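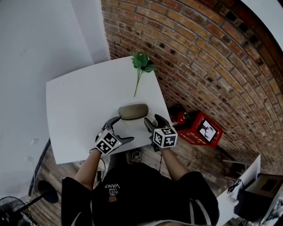

Pannes et bricoles

Le câble, encore le câble

Bon, je vous avais promis un billet sur la calibration des pinces et vous allez avoir un billet sur une panne. Désolée pour celles et ceux qui attendaient les matrices, ça viendra, sans doute pas avant octobre au rythme où je vais.

Pour les nouveaux : je passe mes journées à enregistrer des gestes avec deux pinces tenues à la main, une à gauche, une à droite, chacune coiffée d'un cube blanc couvert de marqueurs noirs. Les caméras lisent les marqueurs, on en tire la position des pinces, et on s'en sert ensuite pour apprendre les mêmes gestes à un bras. Sur la table blanche on pose des choses de tous les jours, un brin de plante artificielle, un objet ovale et lisse que tout le monde ici appelle « le galet », et on attrape, on déplace, on repose. Des heures durant. C'est moins glamour que ça n'en a l'air sur les affiches des salons, mais j'aime bien, et puis on finit par avoir un toucher incroyable avec ces machins !

Donc, la panne. Tout commence un matin où je relance la session de la veille pour vérifier, et où je vois la pince droite se téléporter. Je n'ai pas d'autre mot. Elle est au-dessus du galet, bien tranquille, et à l'image suivante du rejeu elle est 118 millimètres plus loin, puis elle revient. Une fois, deux fois, et après plus rien pendant dix minutes. Le genre de défaut que je déteste, parce qu'il s'arrête dès qu'on le regarde.

Première idée, évidemment : les marqueurs. Un cube qui passe derrière un bras, un reflet, une face mal imprimée, on a déjà tout eu. J'ai nettoyé les faces, j'ai baissé l'éclairage, j'ai même échangé les deux cubes en me disant que si le défaut passait à gauche, j'avais mon coupable. Il n'est pas passé à gauche. Il est resté à droite, avec un cube tout propre. J'ai perdu la matinée là-dessus et j'ai mangé mon sandwich de très mauvaise humeur.

Deuxième idée, soufflée par Aušra (Aušra Rimkutė, qui a écrit la moitié de notre code d'enregistrement et qui supporte mes messages à toute heure) : regarder l'ouverture de la pince en même temps que la position. Les deux n'arrivent pas par le même chemin. La position vient des caméras, l'ouverture vient du petit capteur dans la pince, et elle remonte par le câble noir qui pend le long du bras. Si seule la position sautait, c'était les caméras. Si les deux sautaient ensemble, il fallait chercher ailleurs.

Les deux sautaient ensemble. Enfin, presque : l'ouverture se figeait un peu avant le saut, et repartait un peu après. Aušra a compris tout de suite, moi il m'a fallu un café. Le capteur décrochait, notre programme attendait la mesure manquante, et pendant ce temps les positions s'empilaient dans la file. Quand le capteur revenait, tout se vidait d'un coup avec les mauvais horodatages. La pince n'avait jamais bougé de travers. On l'avait juste mal rangée dans le temps.

Restait à trouver pourquoi le capteur décrochait, et là j'avoue une petite fierté, j'ai trouvé toute seule. J'ai pris la pince droite, je me suis mise en position comme pour une vraie session, et j'ai plié le câble doucement, centimètre par centimètre, en gardant un œil sur la courbe. Juste à la sortie de la pince, paf, ligne plate. Je relâche, ça repart. Je replie, ligne plate. J'ai crié si fort que le voisin du dessous a dû croire à un accident.

Le câble en question est un Takex tout fin, qu'on avait choisi parce qu'il ne pèse rien et qu'on l'oublie au bout de cinq minutes. Il n'a rien fait de mal, le pauvre. C'est nous qui l'avions monté sans aucun maintien à la sortie du boîtier, et à chaque fois qu'on tourne le poignet c'est le même centimètre qui travaille. On en était à plus de 4000 prises avec ce montage. Franchement il a été patient.

Côté réparation, rien de bien savant. J'ai coupé la partie fatiguée, refait la soudure (ma troisième tentative est présentable, les deux premières ne seront pas montrées), ajouté une gaine thermo et surtout une petite bride imprimée qui oblige le câble à sortir en biais. La première bride serrait trop, la deuxième s'est fendue au montage — merci le plastique bon marché — et celle en place aujourd'hui tient. J'ai fait pareil sur la gauche, tant qu'à avoir le fer chaud.

Pour le logiciel, Aušra a changé deux choses dans Gilstead, notre enregistreur maison. Si le capteur se tait, la prise s'arrête et un bip affreux retentit. Et les horodatages sont posés à l'arrivée des données, avant la file, là où ils auraient toujours dû être. Le bip, je vous jure, on l'entend depuis la rue. On en a discuté, j'ai perdu.

Et puis il y a la partie moins drôle, le tri. On avait 1189 prises enregistrées depuis la dernière vérification complète, et il a fallu toutes les repasser avec un petit script qui cherche les lignes plates. Certaines sont fichues, d'autres se rattrapent en recalant les temps. Je n'ai pas fini. J'ai demandé chez Werance, qui utilise les mêmes pinces que nous, s'ils avaient vu le problème : ils m'ont répondu « ah, les sauts ? on pensait que c'était les marqueurs ». Voilà voilà.

Ce qui me travaille le plus, c'est l'étape d'après. Ces données partent vers le bras de l'atelier Eglītis, un vrai bras, avec de vrais moteurs. Une trajectoire qui saute de onze centimètres dans un fichier, c'est une vilaine courbe. La même envoyée telle quelle à une machine, c'est un coup, et il y a des gens à côté. Ils ont une limite de vitesse qui aurait dû bloquer le mouvement, je leur ai posé la question et ils m'ont montré le réglage. N'empêche, je n'ai pas envie que ma soudure soit testée par leur arrêt d'urgence. On a donc ajouté un contrôle avant l'envoi : tout fichier avec un déplacement impossible pour un poignet humain est refusé, et quelqu'un doit aller le regarder à la main. Quelqu'un, en ce moment, c'est moi.

Si vous montez le même genre de poste chez vous, pliez vos câbles. Faites-le exprès, pinces en main, avec la courbe sous les yeux, et dans les positions tordues qu'on prend en fin de session quand on est fatigué. J'ai mis ça dans ma routine du matin, entre l'allumage des caméras et le premier galet, ça prend une minute.

Je mettrai le fichier de la bride en ligne dès que j'aurai arrondi les angles, pour l'instant elle griffe un peu le poignet. Et si quelqu'un connaît un câble aussi souple mais un poil plus costaud, les commentaires sont ouverts, je prends toutes les références !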